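Two Days Among the Pool People: Notes from the Tostetow Open House

I went to the Tostetow open house in October 2020 with a notebook, a mask and a fairly bad attitude. I look after pools for a living, mostly small residential ones with a couple of motel pools thrown in, and I have been promised effortless water by people in polo shirts for as long as I can remember. Tostetow builds liners, covers and dosing equipment, and every so often it opens the plant to the trade. You get a tour, a talk, a sandwich and a price list. This time we were split into small groups and the sandwich came in a bag.

Our guide was Pichit Jaidee, who runs the technical side. I'll say up front that I liked him. He answered the questions he was asked, and when he didn't know something he wrote it down. That already puts him ahead of most of the people I've met at these events.

We started in the liner hall. The sheets come in on rolls, get cut on a long table and are welded at the seams. I have seen this done elsewhere and it looked much the same. The claim was that the Tostetow seam is stronger than the sheet on either side of it. Jaidee pulled a sample apart in a test rig and the sheet did tear before the seam did. Fine. But it was a new piece, clean and at room temperature. What I want to see is the same strip after several summers under a low chlorine feeder that somebody forgot to turn down. I asked if they had one. They have an aging tank and he showed us the outside of it. The results, he said, would be published in February. I have made a note.

Next stop was covers. There's a slatted automatic one called the Sandero, and it was set up over a demonstration pool in a side building. It opened and closed very nicely. It also had no leaves on it, no frost, no dog, and a perfectly rectangular pool with no steps in the way. I timed nothing and measured nothing, so I can only say that it seemed smooth and fairly quiet. The motor sits in a dry pit at one end. I asked about drainage for that pit, having pumped out more flooded motor pits than I care to remember, and was told that drainage is "the installer's responsibility." Well, yes. I'm the installer. A sketch in the manual would be nice.

The safety part of the talk was better than I expected. They spent real time on entrapment at drains, on why a solar blanket must never be treated as a safety cover, and on keeping acid and chlorine products on separate shelves. A younger man in our group asked if he really needed to read the label on every new drum when it was the same product as last time. Jaidee said yes, and then told him to look at the concentration first. Good answer. I would have added that you should never top up one container from another, and I did add it, to no great effect. 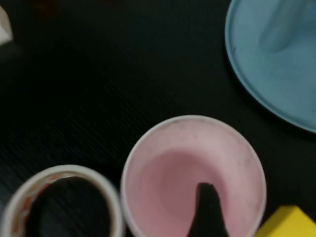

After lunch came the part everyone had been waiting for, which was Custera. Custera is the dosing system. It reads pH and sanitizer level, works out what the water needs and feeds it in. The owner gets messages on a phone. The pool company gets a dashboard. The brochure says it will "take the guesswork out of water care," and I would like to know whose guesswork they mean. I use a test kit and a log sheet.

They let us stand at the controller and press buttons. The menus are clear, I'll give them that, and the print is large enough to read without glasses. You can set limits so it stops feeding if something looks wrong. What it can't do is tell you that the probe itself has drifted. Every probe drifts. You calibrate it, you clean it, and sooner or later you replace it, and if you skip all that the box will go on dosing with great confidence in the wrong direction. When I raised this I was told that the system "prompts the user to calibrate." My customers ignore the prompt to change the batteries in their smoke alarms.

It also doesn't measure stabilizer. You can have a lovely sanitizer reading on the screen and water that is hardly protected at all because someone has been dropping stabilized tablets in the skimmer all summer. Nothing in the presentation mentioned it until a woman from the back of the group brought it up. Her name was Daranee Hemmin, and she owns Hemmin, a service outfit with more pools on its books than mine. She has had 5 of the controllers out on trial since spring. I cornered her in the parking lot afterward.

Her view was kinder than mine, though she isn't in love either. Three of the five have behaved themselves. One was installed too close to the heater and gave nonsense readings until they moved it. The last one belongs to a customer who unplugs it when he thinks it's using too much power. She still visits every pool at the usual interval and still tests by hand. So what has it saved? A bit of chemical, she thought, and some late calls after heavy rain. She couldn't put a number on it and didn't try to, and I trusted her more for that.

Now the money. The starter package is $2,000 to the trade, before fittings. Replacement probes are $312 for the pair. I had to ask for the probe price; it wasn't on the sheet in my bag. There's a subscription for the dashboard as well, free for the first year, and I couldn't get anyone to say what it costs in the second. If you plan to offer this to a homeowner, get that figure in writing before you quote.

The last session was on winter closing, and it was short because we were running late. Lower the water only as far as your cover and liner allow. Blow out the lines properly and plug them. Balance the water before you close, so you aren't leaving it to chew on the plaster or the heater for months. All sound, all familiar. They recommended their own winter kit, naturally, at a price that made the man next to me laugh out loud. There was one useful tip about storing probes in the proper solution, capped and upright, never in plain water. I've seen good probes ruined that way.

Would I go again? Probably, if only to see what's in that aging tank. The plant is clean, the staff know their work, and the liner samples I took home look decent. I've ordered enough sheet for one small job and will report on how it welds in the cold. On the Sandero I'm waiting until somebody local has had one through a leaf season. As for Custera, I told Jaidee I'd take one on loan if he would leave it with me for a full year and let me print whatever I found. He wrote that down too. No word yet.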